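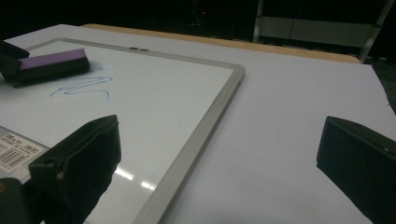 How to get more members to speak at our monthly meeting?

Posted by Mahsa Vahidi, 6 Oct 2020

I am the new secretary of our community club in Alcantara. We have 36 members on paper, but at the meeting it is always the same four or five who speak. The others listen politely, drink the coffee and go home. Last month we had to decide if we spend 300 dollars on the seed exchange or keep it for the hall rent, and almost all of them only raised the hand without one word. Later I heard that several were unhappy with the result. English is my third language, so I also do not like to push people. How do you do it in your clubs?

Lakmal Sarkar

We had the same problem in our group in Drusari. What helped us was to send the agenda one week before, with one clear question for each point. People who are shy need time to prepare. At the meeting we write the question where all can see it and give five minutes to talk in pairs, and then each pair says one thing. It felt a little like school in the beginning, but now the members ask for it. For money matters we use a paper vote - small folded papers, no names. Please check your bylaws first, in some clubs a show of hands is required.

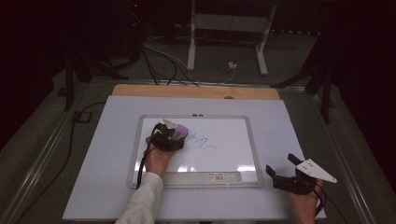
Small whiteboard with a few strokes of blue marker.

One more thing, let the oldest officers speak last. In our group the past president always spoke first and after him there was silence.

Jaqueline Nava

Better cake. I am serious, ours stay one hour longer when there is cake.

Booker Obi

I agree with Lakmal about the agenda, but one week is short if you still send it by mail. We send ours ten days before. Also ask two members privately if they would give a short report, even three minutes about their garden. It is easier to say yes to a person than to a full room.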